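Chapter 4
Screening and Its Promises

Print | E-mail this page
Shares: 29

Early detection saves lives, or so the posters say. Gill's review of the Nastora bowel program asks how many, and for whom. Of 1000 people invited, 192 never replied, and the healthier ones tended to turn up.

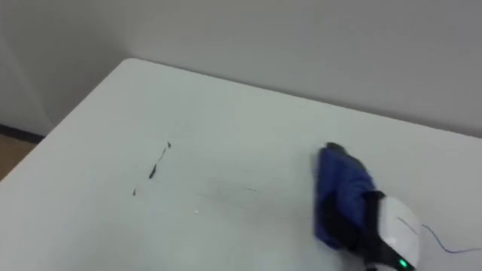

Fig. 4.1 Wiping a white tabletop with a blue cloth.

Survival figures deserve the same suspicion. Find a tumour earlier and the patient lives longer after diagnosis — even if the date of death hasn't moved a day. We begin with that error, known as lead-time bias.

Comments (15)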